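Section 3: Setting Up Your Morning Pages Practice

If you skipped the first two sections, go back and read at least the part about picking a notebook. I'll wait. I wrote this guide for the women in my Estville circle and it has grown a lot since then, but the order still matters, and this section assumes you have a notebook, a pen you like and a chair nobody else in the house wants before breakfast.

I use the word "practice" on purpose. I spent years collecting devotionals and planners and never got past page 4 in any of them. My Villanueva retreat notes (all 684 pages, yes, I kept them!) are full of big promises I made to myself at night and dropped by lunch. What finally stuck was small and a little boring, and I'm going to walk you through it exactly the way I do it.

Before you begin

You will need:

Your notebook
A kitchen timer, or the timer on your phone if you can trust yourself with it
A glass of water or a cup of something warm
12 minutes

Note: If you use the Utaser journaling app instead of paper, turn off reminders first. I tried it with the reminders on for most of November and I felt like I was being chased.

Setting up the page

1. Open to a clean page and write the time at the top. I don't bother with the date. The time tells me more when I look back, especially on the 4 a.m. mornings.

2. Draw a line down the page, a third of the way in from the left. It doesn't have to be straight. Mine wanders all over.

3. In the narrow column, write three words for how you feel. Tired counts. Grumpy counts. If all you have is "fine," write it down and then write two more, because "fine" is usually sitting on top of something.

4. In the wide column, start with the words "Today I am carrying" and keep going until the timer rings. Don't fix the spelling. Don't go back and read what you wrote. Just let it run on and on, even if it turns into a grocery list (mine has, plenty of times, and some of those lists had a prayer hiding in them).

Caution: Please don't start with the hardest thing that ever happened to you. I did that my first week and was no use to anyone for the rest of the day. Start with today. The old stuff will come up when it's ready, and if it comes up bigger than a notebook can hold, call your counselor or your doctor or somebody who loves you.
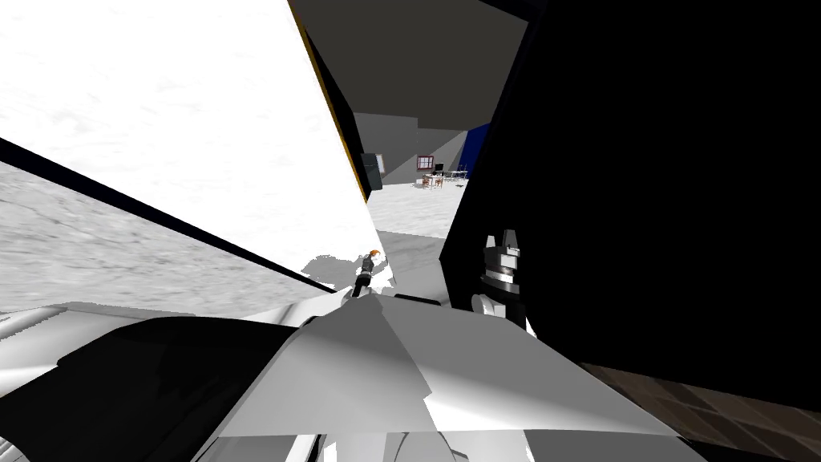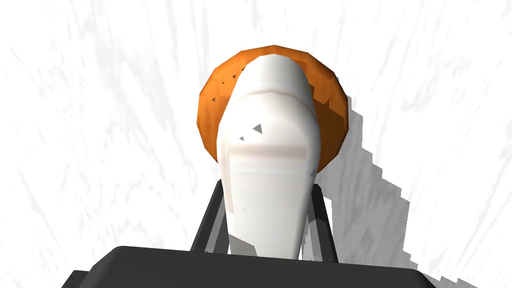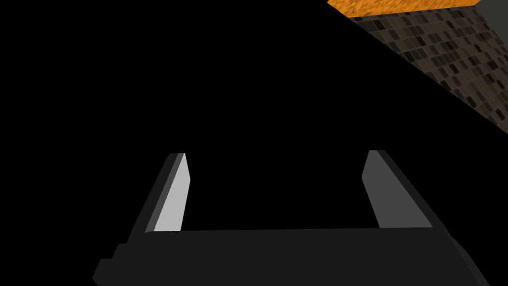
Closing the page

5. When the timer rings, finish your sentence and stop. I know, I know — you're finally getting to the good part. Stop anyway. You'll be a lot happier to sit down tomorrow if you left a little something on the plate.

6. Go back to the narrow column and underline one of your three words. That's the one you're going to be gentle with today.

7. Write one line at the bottom that starts with "I am allowed to." Consolacion Ocampo gave me this step years ago, back when I was leading the circle and running myself into the ground, and I wrote "I am allowed to sit down" nine mornings in a row before I did it.

8. Close the notebook and put it back in the same spot. A drawer, a basket, under the Bible on the nightstand, wherever you like.

Note: You don't have to show your pages to anyone. In our Fendance weekend groups we read aloud only if we want to, and plenty of people never do. They still get the cookies.

If you miss a day

Don't make it up. I mean it! Doubling the time the next morning turns the whole thing into homework, and I've watched so many lovely people quit over a debt they invented. Write the time at the top of a clean page and start at step 1 again.

If you miss a whole month, same instructions. I missed most of a spring once, when my mother was sick, and the first thing I wrote when I came back was "well, hello." Then I cried, and then I wrote about the laundry.

Stay with these eight steps until they feel ordinary before you go on to Section 4, where we start reading the old pages back. You'll want a second pen for that, in a different color.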